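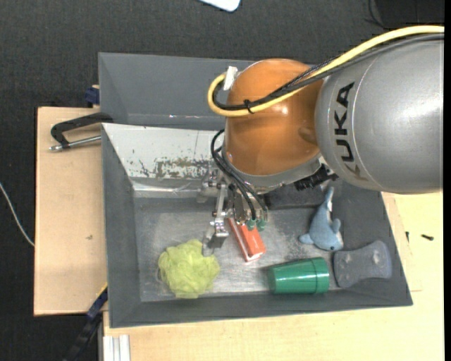
KUKA robot arm over a gray bin of household items

MUS 3008 Working as a Recording Artist
Notes for Unit 5: Paying for and releasing a first EP
Lusstead College, Music Department
Revised June 30, 2020

Read these notes before class and bring your own song list. The budget sheet is due at the end of the unit.

1. Two rights in every recording

A recorded song has two separate copyrights. One is in the song: the melody and the words. The other is in the recording, usually called the master. A singer who writes a song alone and pays for the session will often own both. A singer who covers someone else's song may own the master but has no share in the song.

Keep these apart in your head for the whole unit. Most of the mistakes in last year's budget sheets came from mixing them up. Students listed money from the song under the master, or paid a drummer out of the writer's share.

Money tied to the song is collected by performing rights societies and publishers. Money tied to the master comes through the distributor or the label. Some kinds of use pay on both sides. A film that uses your recording needs a license for the song and a second license for the master, and the two fees are agreed separately.

2. Splits

A split is the share of the song each writer owns. Shares have to add up to 100 percent. There is no fixed rule on how to divide them. Some groups split every song evenly, whoever wrote it. Others work song by song.

Write the split down on the day the song is finished. A sheet of paper with the title, the date, the legal name of each writer, the percentages and the signatures is enough for this course. If a producer expects a share of the song, that goes on the same sheet.

Playing on a recording does not by itself make someone a writer. A session player paid a flat fee normally has no share in the song. If the player came up with the hook, have the conversation before the release.

Worked case. Two writers start a song together and agree on 50/50. A third person adds a bridge at the studio. All three agree that the bridge is worth 20 percent. The first two now hold 40 percent each. The old sheet is void and a new one has to be signed by all three.

3. Paying for the sessions

Four ways of paying are covered in this unit.

Savings. Slow, but you owe nothing and keep the master. Many first EPs are made this way, two songs at a time, with gaps of several months.

Crowdfunding. Supporters pay up front and get a copy or something else in return. Add up the cost of the rewards and postage before setting the target. T-shirts in five sizes are expensive to stock.

A label advance. The label pays, and takes the money back out of your royalties before you see any. This is called recoupment. An advance is not normally paid back in cash if the record does not sell, but read the contract, and look at which costs are added to the recoupable balance. Video, radio promotion and tour support are often in there.

Grants. State and city arts offices have small programs. Deadlines tend to be early and the forms ask for a budget, so the sheet you make for this unit can be used again.

4. Budget for the case study

The case study is Istosden, a four-song EP by a solo singer and guitarist. The figures come from the course packet. Mixing was done at Rustau Studio for $300 a song. Mastering was a single fee for the whole EP. The cover photograph was done as a trade for a house concert. The artist pressed 300 copies on CD to sell at shows and did no vinyl.

Fill in the blank lines on the sheet yourself. Call two studios near you and ask for a day rate and whether an engineer is included. It often is not. Ask too what happens if you run over.

Leave a line for things that go wrong. In the case study a vocal had to be sung again after the artist had a cold, and that cost another half day.

5. Label or distributor

Students use these words as if they meant the same thing. A distributor delivers the files to streaming services and stores and passes the money on, less a yearly fee or a percentage. It does not usually own anything. A label may own the master or license it for a term, and in return it pays for some of the work.

Questions to ask about any offer:

Who owns the master when the term ends?
How long is the term, and does it start at signing or at release?
Which territories are covered?
Is the label obliged to release the record, and by when?
How often are statements sent?

In the packet you will find a short agreement from Somboon Records. It is a license for seven years with a 50/50 net split. Mark the clause that defines "net." Everything in the deal depends on it. Then find the option clause and write down how many further releases the label can ask for.

6. Before the release date

Work back from the date. For a release at the end of September, masters should be finished by the middle of the summer. Physical copies take longer than the plant tells you.

Register each song with your performing rights society, using the same spelling of the title everywhere. Get an ISRC for each track. This code identifies the recording, and a remix or a live version needs its own. Your distributor can usually assign them. Put the codes in the same file as the split sheets.

Send the tracks to college radio and local press at least six weeks ahead, with one paragraph of biography. Keep the biography to facts: where you are based, what you have released, who you have opened for. Festival bookers read the first two lines. If you have a chart position or a support slot, it goes there. If you don't, name the town and the instrument and leave it at that.

Choose one lead track. Most artists choose the song that already gets a reaction at shows.

7. Live shows after the release

Songs you wrote earn performance money when you play them at a licensed venue, but many societies ask you to send in a set list. Check the deadline for each quarter. Keep the date, venue, address and set list for every show, including the small ones.

Merchandise is counted before and after each show. Some venues take a percentage of sales, so ask when the booking is made.

8. For next class

Finish sections A and B of the budget sheet.
Write a split sheet for one song you have co-written. If you have not co-written anything, use the worked case in section 2.
Read the Somboon agreement through once without marking it, then again with a pencil.
Bring headphones. We will compare two mixes of the opening track from Istosden.

Terms to know: master, split, recoupment, advance, net, option, ISRC, term, territory.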